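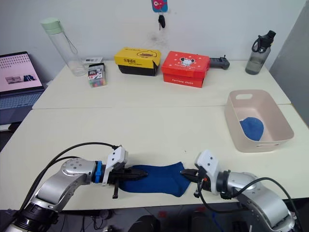
Flonora shallow storage basket, pale pink – review

Quick one, I have laundry waiting. Bought for socks. Only for socks. Item 2693 in the Flonora catalog, if you want to search for it, because the search on their site is bad and "pink basket" gets you plant pots.

Short version: good basket, boring basket, would buy again. Longer version follows.

Why I wanted one

Socks were living in a deep fabric cube in the closet. Deep cube = bottom layer never worn. I'd find pairs in there I had replaced already. Singles too. So I wanted something shallow, hard sides, something I could put on the table while sorting and then carry straight to the shelf. No lid. Lids end up behind the dryer.

Looked at the Bendine wire one first. Nicer looking, I'll give it that. But wire plus knit socks is a bad mix, I had a wire drawer years ago and it pulled threads out of everything. Passed. There was also a woven one at Tiêu, the little home store in Cukley, and I nearly got it, but the inside was scratchy in the store and I could picture what it would do to thin dress socks.

The basket

Plastic, pale pink, rectangular. Low sides. There's a rectangular slot cut out at the end for your hand, and that's the whole design. The slot is the part I like best. Fingers go through easily, even mine with a stack of towels under the other arm. Edge of the slot was a little rough out of the wrapper, a few passes with a nail file and it was fine. Shouldn't have to do that but OK.

Color is softer than on the website. The site makes it look like bubble gum. Mine is much paler, goes nicely with a white table and I don't mind it being out when people come over. If you wanted the loud pink you'll be dissapointed.

Inside is smooth. No ribs, nothing to catch on. Wipes clean with a damp cloth. Lint does collect in the corners, gray fuzz mostly, tip it over the trash and tap.
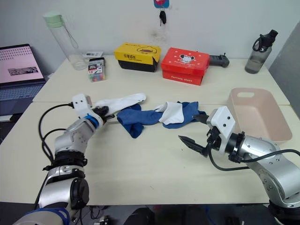
Page last changed: 29th May

How it does with socks

My routine, for what it's worth. Everything goes flat on the table first. Pull each sock out straight from toe to cuff, smooth the bunchy bit in the middle, lay the match on top, fold, into the basket. Dark blue first, then the white ones. If I mix colors while sorting I end up with a white one lying across a blue one and have to start over. Basket on the right, within reach, empty at the start.

You need table room for this. I sort with two white tables pushed together and the socks on the front one. The basket takes up less space than I expected, and it can stay on the table the whole time, no chair or floor needed. It doesn't tip when you drop things in at one end. Does slide a bit on a smooth top if you bump it. Stick-on felt dots would make that worse, rubber ones would help, haven't bothered.

Folded socks sit well in it. One layer on edge, like files, and you can see every pair at once. Rolled balls work less well, they wander to the middle and hide each other. Folded is the way to go. Thick winter socks will fit but they stick up over the sides, so if your shelf is tight measure first. My shelf is tight. I measured second.

Other things I tried it for: dish towels (fine), kids' mittens (fine, too shallow for a whole family's worth), markers and craft bits (no, everything rolls to one end when you lift it, get a small box with a lid for those).

Carrying

Full of socks it weighs nothing. I did load it with cans once out of curiosity and the bottom sagged in a way I didn't love. Put them back in the pantry. It's for clothes. Don't carry cans in it.

The slot is good for pulling it off a shelf above your head, hook your fingers in and slide. Careful if it's overfilled, socks on your face.

What I don't like

The rough edge, already said. The sticker on the bottom – awful. Came off in shreds and left glue behind. Cooking oil and a rag got rid of it but that was a whole evening of on-and-off rubbing.

Also no dividers. Flonora sells a divider set but it's made for the deeper basket and sticks out of this one. I cut up a shoebox and used the pieces of card instead. Works great, cost nothing, looks like cardboard because it is cardboard.

And they don't nest all that tightly. I have 2 now, the second came in August for underwear and tights, and when they're both empty they jam rather than stack. You need a good wiggle to seperate them.

Returns and shipping

90 days to return, which is generous for a plastic basket. Mine shipped in a box much too big with one sheet of paper in it, no damage. The Cukley store had them on the shelf later at the same price, so check there before you pay for delivery.

Saw a few complaints in the comments on their site about cracking near the slot. Not on mine. I'm not gentle with it either. If it happens I'll come back and add a line.

Who should get it

Anyone with a sock pile and a shelf. Anyone with a deep bin they hate. Skip it if you need a lid or want to carry heavy stuff, and skip it if you ball your socks and aren't going to change, the Bendine deep tub would suit you better.

Added later: several people asked if it fits in a standard dresser drawer. Depends on the drawer! Fits in my top one with a gap at the side, where I keep the singles. The drawer closes over it as long as the socks are folded flat.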